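Défroisseur vapeur Kao de Brirumel : mon avis après un printemps sans planche à repasser

Publié le 19 mai 2024

J'ai repassé toute ma vie comme ma mère repassait, c'est-à-dire debout dans le couloir, la radio allumée, avec une pile de chemises d'un côté et une mauvaise humeur qui montait de l'autre. Alors quand Parveen Lodhi, ma voisine du dessous, m'a prêté son Kao pour un week-end de mariage, je l'ai pris surtout par politesse. Je lui ai rendu le lundi suivant après en avoir commandé un le soir même !

Le Kao est un défroisseur à main, fabriqué par Brirumel, avec un réservoir amovible et une semelle chauffante assez large pour travailler à plat. C'est ce dernier point qui m'intéresse. Des défroisseurs verticaux, j'en ai eu deux, et ils ont fini tous les deux au fond du placard, parce qu'un tissu qui pend et qu'on asperge de vapeur finit surtout par se balancer. Avec celui-ci on peut faire les deux : suspendu pour les robes et les vestes, posé à plat pour le reste.

Prise en main

Le carton contient l'appareil, une brosse à clipser, un gant de protection (trop grand pour moi, mais bien épais) et une notice en six langues dont la version française est correcte. Le réservoir se retire en appuyant sur un bouton à l'arrière. Il faut un peu de poigne les premières fois, puis le joint se fait.

La chauffe prend 40 secondes. Je les ai chronométrées parce que la boîte annonçait ce chiffre et que je me méfie toujours, mais c'est exact, et pour quelqu'un qui se rend compte à huit heures moins dix que son chemisier est une boule, ça change tout. Un voyant passe du rouge au blanc quand c'est prêt. Pas de bip, merci Brirumel.

Le poids est bien réparti, réservoir plein compris. Au bout de 30 minutes sans pause je le sens dans le poignet, mais je sentais aussi mon vieux fer, et dans l'épaule en plus. La gâchette se verrouille en position ouverte, ce qui évite la crampe du pouce. Je l'ai découvert au bout de trois semaines en lisant enfin la page quatre de la notice – lisez la page quatre.

Ce qu'il fait très bien

Le coton fin, d'abord. Chemises, blouses, taies d'oreiller, torchons si vous êtes du genre à repasser les torchons (je le suis, je l'assume). On passe une fois avec la vapeur en tendant le tissu de l'autre main, une deuxième fois à sec, et c'est net. Les poignets de chemise, qui sont pour moi le vrai test, viennent bien à condition de les ouvrir entièrement et de commencer par l'intérieur.

La viscose, ensuite, et là je suis franchement emballée. J'ai une robe longue à petits plis que je ne portais plus tellement elle était pénible à remettre en forme. Je l'ai suspendue à la porte de la salle de bains, dix minutes de vapeur de haut en bas, sans toucher le tissu avec la semelle, et elle est retombée comme au magasin. Je l'ai portée trois fois depuis.

Le lin, c'est plus discutable. Une nappe de lin épais sortie de l'armoire après un hiver pliée en huit, le Kao l'assouplit, il ne l'aplatit pas complètement. Si vous la prenez encore humide, en revanche, le résultat est très honorable, et moi j'aime bien qu'une nappe garde un peu de vie.

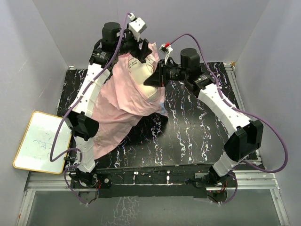

Pour le travail à plat, tout dépend de la surface. J'ai essayé sur le lit (mauvaise idée, le matelas boit la vapeur et on enfonce les plis au lieu de les effacer), sur le plan de travail de la cuisine protégé par une serviette, et enfin sur le tapis de repassage Puvik, vendu à part, qui se roule et se range derrière une porte. Le Puvik est une petite merveille. Il a un dessous antidérapant, un rembourrage mince qui renvoie la chaleur, et il est assez grand pour y étaler un dos de chemise en entier. J'aurais préféré qu'il soit livré avec l'appareil, évidemment, mais je ne regrette pas l'achat.

Un mot sur la méthode, car j'ai mis du temps à la trouver. On étale le tissu, on le lisse à la main du centre vers les bords, on tire doucement sur les coins opposés, et seulement après on vaporise. Si on attaque directement un tissu en tas, on fixe des faux plis qu'il faudra ensuite reprendre un par un. Pour les grandes pièces, je travaille par bandes et je laisse retomber la partie finie sur une chaise. Et je laisse refroidir avant de plier ! Un linge plié chaud se marque en cinq minutes, et tout est à refaire.

L'eau et l'entretien

J'habite une région où l'eau est très calcaire. Brirumel recommande un mélange moitié eau du robinet, moitié eau déminéralisée, et c'est ce que je fais. Aucune coulure blanche pour l'instant. L'appareil demande un détartrage toutes les 80 utilisations, rappelé par un voyant orange ; j'y suis arrivée une fois. On remplit le réservoir avec le produit dilué, on laisse l'appareil cracher au-dessus de l'évier, on rince deux fois. Comptez un quart d'heure et ouvrez la fenêtre.

La semelle se nettoie à froid avec un chiffon humide. J'ai eu une petite frayeur avec un reste d'amidon qui avait bruni sur le bord, parti avec un peu de vinaigre blanc tiède. Depuis, je n'amidonne plus rien avant de vaporiser, et les cols s'en passent très bien.

Ce qui m'agace un peu

Le cordon. Il est trop court pour mon couloir et il sort de la poignée sous un angle bizarre, de sorte qu'on le retrouve toujours sur le tissu qu'on vient de lisser. J'utilise une rallonge accrochée au dossier d'une chaise, ça marche, mais sur un objet aussi bien pensé par ailleurs c'est dommage.

Le réservoir se vide vite, aussi. Pour trois chemises, parfait. Pour une pile entière, il faut le remplir deux ou trois fois, et à chaque remplissage l'appareil remet un moment à retrouver son débit. Je garde une carafe à côté.

Et puis il crachote quand on l'incline trop vers le bas juste après l'allumage. Quelques gouttes, pas de quoi tacher du coton, mais sur la soie je commence toujours par un jet dans le vide, au-dessus de l'évier. La brosse, elle, tient mal : elle se déclipse sur les coutures épaisses, les jeans en particulier. Je ne m'en sers plus que pour les manteaux en laine, où elle relève très joliment le poil.

Face au Hinum

Avant de commander, j'avais hésité avec le Hinum, que ma sœur possède et que j'ai pu emprunter quelques jours. Il est plus puissant, ça se sent tout de suite, et son réservoir est presque deux fois plus grand. Pour des rideaux ou des housses de canapé, je le prendrais sans hésiter. Mais il est lourd, il souffle comme une locomotive, et sa semelle étroite oblige à repasser quatre fois au même endroit dès qu'on travaille à plat. Ma sœur, qui a de grandes fenêtres et pas de chemises, en est ravie. Moi, j'ai des chemises.

La différence de prix est de 28 euros en faveur du Kao, de quoi payer une bonne partie du tapis Puvik. Les deux sont garantis deux ans et les pièces (réservoir, joint, brosse) se commandent séparément sur le site de Brirumel. J'ai posé une question au service client à propos du joint, réponse le lendemain, aimable et précise.

Pour qui ?

Si vous repassez des draps pour une famille de cinq, gardez votre centrale vapeur, vous perdriez patience. Si comme moi vous vivez à deux, que vous repassez au fur et à mesure et que l'idée de déplier la planche vous fait remettre au lendemain, essayez-le, de préférence celui d'une voisine pour commencer. Ma planche est descendue à la cave début avril. Je suis allée la rechercher une fois, pour la nappe en lin.

J'emporterai le Kao en vacances en juillet et je compléterai cet avis au retour, surtout pour dire comment il supporte la valise. Si quelqu'un a trouvé une housse de transport à sa taille, je suis preneuse !

Ma note : 4,5 sur 5, le demi-point en moins pour le cordon.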